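「座りすぎ対策」サービスNudasik、試験導入の結果を公表　効果の根拠には疑問も

オフィスでの座りすぎを減らすとうたう法人向けサービス「Nudasik」の運営元Villanoは2月、試験導入の結果をまとめた資料を公表した。利用者の70%が「午後の集中力が上がったと感じる」と答えたとしており、同社はこれを受けて有料版の受け付けを始めている。ただ、公表された資料を読むかぎり、この数字から言えることはかなり限られる。

Nudasikの仕組みは単純だ。社員のパソコンとスマートフォンに通知が届き、立つ、歩く、背伸びをするといった短い動作を促す。動作を終えたら本人が画面の「できた」を押す。押した回数は部署ごとに集計され、管理者は週ごとのレポートで「着席バランス指数」なるものを確認できる。

試験はVillanoが本社を置くKerutcombeの事業所で行われ、200人が登録した。このうち最後のアンケートに回答したのは145人である。つまり70%という割合の分母は回答した人だけで、途中で通知を切った人や、アンケートの案内を開かなかった人は入っていない。資料の本文では「参加者の70%」と書かれ、回答者に限った数字であることは末尾の注で初めてわかる。

登録したうち55人がなぜ答えなかったのか、資料に説明はない。単に忙しかったのかもしれないし、通知がうるさくて早々にやめたのかもしれない。後者が多ければ、残った人の満足度が高くなるのは当たり前の話だ。こうしたサービスの評価では、続けなかった人の声のほうがよほど参考になる。

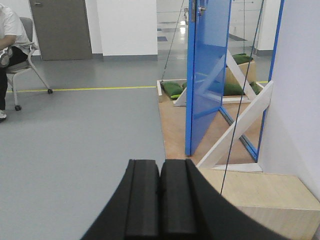 オフィスチェアに座って過ごす時間が、新しい商売の対象になっている

集中力の測り方も気になる。設問は「導入前と比べて、午後の集中力は上がったと感じますか」の一問で、選択肢は「とても感じる」「感じる」「少し感じる」「感じない」の四つ。下がったと答える欄がない。肯定側に三つ、否定側に一つという並びで、70%という結果はむしろ控えめに見えるほどだ。残る三割は「感じない」を選んだことになるが、資料はこの層に一行も触れていない。

比較対象もない。通知を受けなかった社員に同じ質問をした形跡は見当たらず、試験の前に集中力を尋ねた記録も載っていない。参加者は試験が終わってから、始まる前の自分を思い出して答えている。会社が導入した健康施策について、会社のメールアドレスに届いたアンケートで、である。匿名だったかどうかは明記されていない。

長く座り続けるより、ときどき体を動かしたほうがよいという考え自体に、異論を唱える人は少ないだろう。肩がこれば立ち上がるし、喉が渇けば水を取りに行く。問題は、その当たり前の行為に月額料金がつき、さらに「集中力」という別の成果まで上乗せされて売られている点にある。

料金は公開されていない。問い合わせ窓口に資料を請求すると、まず従業員の数と健康関連の予算を記入するよう求められる。最低契約期間の欄にも金額の目安はなく、「貴社に合わせてご提案します」とあるだけだった。

Villanoは同時に、提携先Yusofの昇降式デスクをNudasikと組み合わせた「動くオフィス」プランも発表した。デスクの高さを変えると、その操作が自動的に動作の回数として加算されるという。立って仕事をした時間ではなく、上げ下げの操作が数えられる。極端にいえば、座ったまま天板を上下させていても指数は改善する。この点を同社の窓口に尋ねたところ、「通常の使い方を想定しています」との回答だった。

通常の使い方とは何か。試験の資料には、通知から「できた」が押されるまでの時間の分布が、小さな図で一つだけ載っている。いちばん高い山は20秒未満のところにある。推奨される動作には「廊下を往復する」「階段を一階分上り下りする」なども含まれるから、少なくともその全部を実行してから押した人ばかりとは考えにくい。通知を消すために押した人がどれだけいるのか、この図からは判断できず、本文にも言及がない。

指数が部署単位で管理者に見えることの影響も、もっと議論されてよい。個人の記録は表示されないと説明されているが、少人数の部署なら誰が押していないかはおおよそ見当がつく。資料には「部署間の健全な競争が生まれた」という一文がある。休憩のはずのものが競争になり、その順位表が上司の手元に届く。それを健全と呼ぶのは売る側の言葉であって、座っている側の言葉かどうかはわからない。

立ちたくても立てない人への配慮も薄い。設定画面には「着席のままできる動作」という項目があるものの、初期状態では無効になっていて、有効にするには管理者の承認がいる。体の事情を上司に打ち明けなければ通知の中身を変えられない設計は、健康のためのサービスとしてはずいぶん不親切だ。Villanoは改善を「検討中」としているが、時期は示していない。

試験に使われた事業所の環境も、結果を読むうえで外せない。資料によれば、試験の開始に合わせて執務室の一角が片づけられ、体を動かすための場所が設けられた。机の配置も見直されたという。となると、仮に社員の気分が本当によくなったとしても、それが通知のおかげなのか、単に部屋が広くなったおかげなのかは区別がつかない。後者であれば、必要なのは契約書よりも片づけの時間だろう。 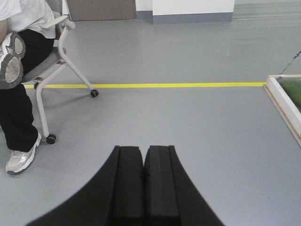 Ásdís Mikkelsenは、うちの職場でも似たものを半年ほど使ったが、最後まで役に立ったのは通知ではなく歩ける場所のほうだった、と話す。最初の二週間は皆おもしろがって立っていたのに、締め切りが重なると画面の隅の表示を見もせずに消すようになった。会議中に一斉に音が鳴り、客先の人に苦笑されたこともあるという。契約は更新されなかったが、空けた場所はそのまま残り、いまも電話をしながら歩く人がいるそうだ。

一方でMikkelsenは、通知が無意味だったとまでは思わない、とも付け加えた。自分がどれだけ長く座っていたかに気づくきっかけにはなった。ただ、それは一度気づけば済むことで、毎月払い続ける理由にはならなかった、というのが彼女の見方である。

もちろん、一つの職場の話でサービス全体を切り捨てるわけにはいかない。だがそれを言うなら、Villanoの試験も一つの事業所の話である。しかも売り手の地元で、売り手が設問を作り、売り手が集計した。外部の研究者が関わったという記述はなく、元のデータも公開されていない。請求したところ、「個人情報保護の観点から提供していない」と断られた。個人を特定できない形の集計表だけでも出せないかと重ねて聞いたが、返事はまだない。

資料の後半には、集中力の向上が生産性にどう結びつくかを示す試算が並ぶ。午後の集中力が上がった社員は仕事が速くなると仮定し、浮いた時間を人件費に換算して、導入企業の利益として積み上げている。出発点は先ほどの一問だけのアンケートである。「少し感じる」と答えた人も「とても感じる」と答えた人も、同じだけ仕事が速くなったものとして計算されている。土台がこれでは、上に何段積んでも高さに意味はない。

同じような売り込みは以前にもあった。水を飲む時刻を知らせるもの、まばたきを促すもの、深呼吸の回数を競わせるもの。いずれも悪いことを勧めてはいないので、断る側がかえって不健康に見えてしまう。担当者にしてみれば、導入しましたと報告できる施策はありがたい。効いたかどうかを後から調べる手間までは、予算に入っていないことが多い。

検討中の会社があるなら、契約の前に確かめたいことはいくつかある。途中でやめた人を含めた数字はあるのか。通知を使わない部署と比べたことはあるのか。部署別の表示を切れるのか。着席のままの動作を、本人の判断だけで選べるのか。どれも特別な質問ではなく、まともに試験をしていれば答えられるはずのものだ。

Villanoは春以降、別の地域でも試験を行うとしている。次回は回答率の改善に取り組むとのことだが、設問を変えるかどうか、通知を受けない人たちの組を設けるかどうかについては「未定」と答えた。有料版の申し込みは、次の試験の結果を待たずに受け付けている。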